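February, late, kitchen table

Finally got out to the Lozano place this morning, after two weeks of rain checks (real rain, not excuses). My boots are still on the porch and they can stay there till somebody hoses them off, probably me.

So the question was the creek strip. Segundo Benavides wants to know if he should fence the cows out of the whole bottom piece or only the part where the bank is caving, and I told him I'd walk it before I opened my mouth. We paced it off along the old fence line and got 573 feet, which is more than I had from the map. The map has the creek where it used to be, I guess! It has moved a good bit toward the hay field since then, and he's lost a couple of nice sycamores to it. Roots hanging in the air, the whole works.

He thinks the cows will sulk if they can't get to the water. I said a trough up by the gate would fix that, and he said who's paying for the trough, and there we were, back at the same spot as last fall. The cost share would cover a big piece of it but the sign-up closes soon and he hates forms more than I do. Cherry Mae Dela Peña offered to sit down with him and fill it out in one go. She's good at that. I talk too much and we end up on his grandkids. 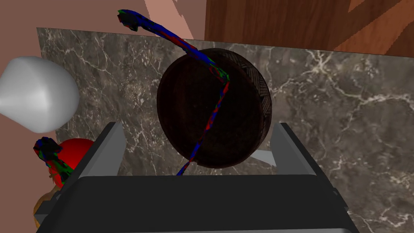
Anyway, I had my lunch in the truck (egg sandwich, cold coffee) and then drove up the ridge to see how the willow stakes were doing at Gudavska. We put in 26 bundles before Christmas and I had them half dead in my mind already. Deer had been at the tops on the north end, no surprise, but I scratched a few with my thumbnail and they were green underneath. Green! I sat on a rock and ate the other half of my sandwich to celebrate.

Nimal Matubbar called while I was up there, wanting to know about the seed mix for the filter strips. I said go heavier on the switchgrass and he said Sunita Holloway told him to go lighter, so now the three of us have to talk. She's probably right, she usually is about grass. I just like how it looks in October.

Got home at 6:15 with the heater blowing on my wet socks. Soup from the freezer. I still have to write up the walk and send it to Babar Sethi, who will want the slope numbers, and I left the clinometer on Segundo's tailgate. Have to call him about that before he drives off with it on there.

Also need: flagging tape, the orange kind, and new batteries for the headlamp. And call Mom back.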